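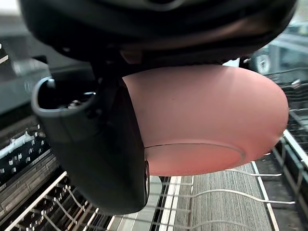 Delness Bus Stop Names, readme

List of bus stop names as spoken by the drivers and as printed on the sign, side by side, for the routes between Delness and Maihi. Two files, stops and variants. Start with stops.

What's in it

stops: 209 rows, one per stop. Printed name, spoken name, route, side of the road.
variants: 400 rows. Every other name we heard for a stop, with a note on who used it (driver, passenger, shop, school letter).
Of the 209 stops, 204 have a spoken name. The other five nobody on the bus could name, left blank on purpose. Please don't fill them in from the map.

Columns

stop_id: our own number. Doesn't match the operator's.
printed: exactly as on the sign, mistakes and all. "Chapple Lane" is on the sign like that, so it stays.
spoken: as heard. Spelling is a best guess.
side: N or S. On the hill bit the road bends so much that N and S get silly, see notes column.
notes: free text. Messy. Commas in there, so mind your import settings.

How it was collected

Riding the bus with a notebook, mostly January, mostly the 7.40 in the morning and the one back at teatime. Asked for a ticket by stop name and wrote down what the driver said back. Typed up the same evening where possible. Some pages got rained on, those stops were done again.

No recordings. No names of drivers or passengers kept.

Known problems

- Maihi end is thin. Only two trips out there.
- "The Lasesport" is used for three different stops depending who you ask. All three kept, all under variants.
- Vustent Corner was moved up the road while we were collecting. Old and new both in, new one has "moved" in notes.
- 173 variants have no route filled in. Will get to it.
- Apostrophes are a mess. Signs put them in, timetable takes them out, we followed teh signs.
- School bus stops not included at all.

Changes

v3: fixed sides on the hill, split variants into its own file.
v2: added the Maihi stops.
v1: Delness only. Don't use, the ids were different.

Using it

Free to use and copy, say where you got it. Fine for maps, leaflets, local history, whatever. Not a timetable, don't plan a journey with it.

Corrections welcome, specially from anyone who grew up out Maihi way. Send the stop_id, the name you use and roughly when you started hearing it. One stop per message is easiest. Replies are slow untill the route column is done.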